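Search this repository Search Clear

Home Files Notes Issues Releases

Nodevari bed-top items, version 2

Updated 7th October by Clistotow

Nodevari is a set of text notes and item lists about what ends up on a bed when a bedroom corner shares a floor with a workplace. It covers the things on the mattress, the bedding under them, and the furniture and boxes close by. Pictures come with the notes.

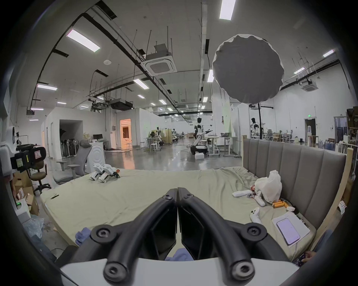
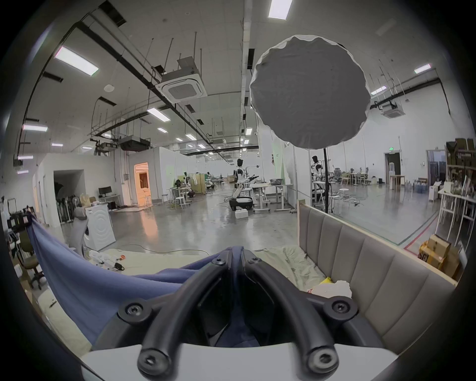 Bed with padded headboard, small items left on the sheet.

What is in it

The set has 30 sessions. Each one has a folder with its pictures, an item list, and a notes file. A session starts with the bed in whatever state it was found and ends when the person clearing it decides to stop. Some sessions end with a clear mattress. Plenty don't, and the notes file says so.

Folder layout:

- pictures/ holds the stills for the session
- items.csv has one row per item per picture
- notes.txt is free text, usually a few lines
- bedding.txt says what was done with the sheet and any loose cloths

The item list has four columns: picture name, item name, place, and remark. Place is one of mattress, floor, furniture, or held. Remark can be empty.

Item names

We use 17 names. Anything that doesn't fit goes under the last one.

- cloth
- sheet
- plastic bag
- paper
- phone
- cable
- game controller
- battery
- stick
- wrapped item
- small device
- cardboard box
- bubble wrap
- basket
- chair
- headboard
- other

Cloth and sheet are the two that get mixed up most. Sheet is whatever covers the mattress, plus any large piece of fabric that hangs or drapes. Cloth is a smaller loose piece. A crumpled cloth is still a cloth, and so is a folded one. We don't have a separate name for towels. Telling a towel from a T-shirt in a crumpled heap took too much arguing, so both are cloth.

Battery is used only when the shape and wrapper make it plain. In the first picture the orange cylinders on the sheet are labeled battery, one row for the cluster and "group" in the remark column. The tiny orange item in the second picture is too small to name and goes under other. The yellow object there goes under other too.

Paper covers flat sheets and crumpled ones. If something is lying on the paper, as the phone is in the first picture, both get a row and the remark for the phone reads "on paper." A cable gets its own row even when it runs to a phone.

The plastic bag is listed as a single item. We did not open bags to list the contents, and a bulging bag is listed the same way as a flat one.

Bedding and colors

Color words are taken from each picture as it looks, one picture at a time. The sheet in the first is down as pale green and in the second as cream. The headboard is gray in one and beige in the other. Please don't use the color words to decide whether two pictures show the same bedding. If you need to match bedding between sessions, use bedding.txt.

Large blue pieces and small blue pieces were a problem in version 1, where everything blue was called cloth. In version 2 the blue fabric draping down the left of the second picture is a sheet, and the light blue piece near the mattress edge in the first is a cloth.

How items were cleared

There was no fixed order. The instruction sheet asked for the following and left the rest open:

- Electronics off the bed first, with their cables.
- Batteries together in one container, never dropped into a bag with other things.
- Paper smoothed out and stacked. Crumpled paper goes in the trash only if both sides are blank.
- Cloths folded last, on the empty part of the mattress.
- Sheet pulled straight from the headboard end.

In September the wording of the paper rule changed. Before that it said "throw away crumpled paper," and a page of handwritten notes was lost that way. Sessions from before the change have "old paper rule" on the first line of notes.txt.

Boxes and bubble wrap on the floor were left where they were unless they blocked the side of the bed. They are still listed, with floor as the place.

Where

All sessions were done at Nalard, on one open floor. The bed area has no walls of its own, so a lot of the pictures take in other parts of the floor, including chairs, desks, and the washing machine. Only the things in the name list have rows. A basket on a desk gets a row with furniture as its place. The washing machine does not get one, and neither does the lighting.

Checking

Every item list was gone over by 2 people working apart. Where they disagreed, the row was kept and "disputed" was put in the remark column. Most disputed rows are cloth against sheet. The next largest group is small device against other, usually a dark object too far back to make out. We have left these in. Filter on the remark column if you want them gone.

Known problems

- Items under a cloth are not listed until they come into view, so an item can first turn up late in a session.
- White things on a light sheet were missed more often than dark things. Cables are the worst of these.
- The wrapped item name is loose. It has been used for snacks, for packets of screws, and for things that were never identified.
- Text on labels, screens, and packets was not transcribed. Don't expect to find it in the remarks.
- A few notes files use "couch" for the bed. We left them as written.
- Picture order inside a folder is by file name, and file names do not follow time in every session. Use the order in items.csv where it has been filled in.

Uses

The set was put together for work on household item naming and on instructions for tidying. It should do for checking whether a list of objects matches a picture, or for writing clearing instructions from a starting state. It is a poor fit for anything that needs exact sizes or distances. None were measured.

Changes in version 2

- Blue fabric relabeled as described under bedding and colors.
- "Towel" and "clothing" merged into cloth.
- Stick added. It had been under other.
- bedding.txt added to every session.
- Cisternas sessions taken out and moved to their own repository, with their own name list.

Reporting a mistake

Open an issue with the session number, the picture name, and the row. If an item is missing altogether, say where in the picture it is and which name you would give it. Corrections go into the next release and are not patched into the current one.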